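Dranton Ridge loop: water and the register box

tarnfoot
Did the loop clockwise in November. Total climb is 3330 feet by my altimeter. The spring below Stemard Notch was flowing but slow. Trail register at the north lot is full, no blank lines left.

kettle_pond
3330 seems high. I get closer to 2900 from the contour lines. Is your altimeter barometric? Pressure drift over a long day will add gain.

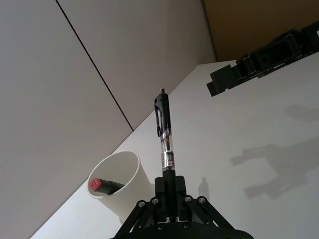

tarnfoot
Barometric, calibrated at the lot and again at the notch. Drift was 13 feet. Contour counts miss the small bumps between the notch and the Tornier lean-to. On the register: bring your own pen, the one on the string is dead. A clear barrel is useful, you can see the refill before you leave home. I wrote on the inside cover.

slabwalker
Agree with kettle_pond on the gain. Two of us ran it with separate GPS units and neither broke 3000. Spring was dry for me in September, so carry 2 liters from the car.

kettle_pond
Was that with smoothing on? It cuts real gain too.

slabwalker
On for one, off for the other. The gap was small. I'd still use the lower number for planning.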